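Home & Utilities > Electricity > Bills and usage

Standby power: is it worth switching everything off at the strip?

Asked by Gistier
Viewed 3,933 times

My electric bill went up again in April and I am trying to work out where it goes. I rent a one-bedroom, gas heat, gas stove. The meter showed 1,575 kWh for the last six months, and the woman at the utility office said that was on the high side for one person.

I have a TV, a game console, a printer, a router and an older stereo, and all of them stay plugged in day and night. A coworker told me standby power is a big part of most bills. My father says that stopped being true years ago. Do I gain anything by turning these off at the strip when I go to bed? And does the strip use power if nothing on it is running? Mine has no switch, so I would have to pull plugs or buy another one.
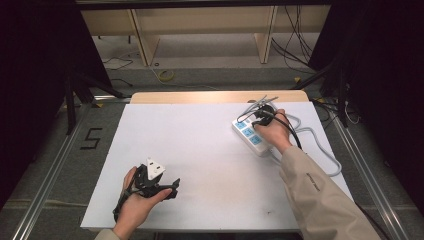
Carnanero replied:
A plain strip with nothing running on it uses next to nothing. If it has a little light in it, the light uses a bit, but you won't find it on your bill.

What matters is what you plug in. Newer TVs and printers draw very little when they are off. The older stereo is the one I would look at first. A lot of those keep a transformer going all the time, and you can feel it if you put your hand on top of the case after it has been off all night. The console depends on the settings. If it is set to wake up quickly or charge controllers, it can draw a fair amount, so look for an energy saving mode in the menu.

Leave the router alone unless you don't mind waiting for it every morning.

Borrow a plug-in meter before you buy anything. My library lends them out for 8 days. Put it on each item overnight, write down the reading, and divide by the hours. If the stereo shows 11 watts doing nothing, that comes to 96 kWh or so over a year, and you can work out the cost from the rate on your bill.

Also check the fridge while you have the meter. In a rental the fridge is often old - mine was using more than everything in the living room put together. 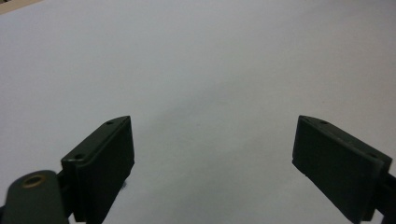

Stan replied:
just unplug it all at night, takes a minute. I've done it for years and my bill is fine

Flustis replied:
I would not bother with the printer. Some inkjets run a cleaning cycle each time they get power back, and you can spend more on ink than you save.

You said gas heat, but what about the water heater? If that is electric it would explain your number by itself, and no power strip is going to help. Look for a double breaker in your panel labeled WH or water heater.

Gistier commented:
It is electric. I never thought to look. I'll still borrow a meter on Wednesday and try the stereo and the fridge.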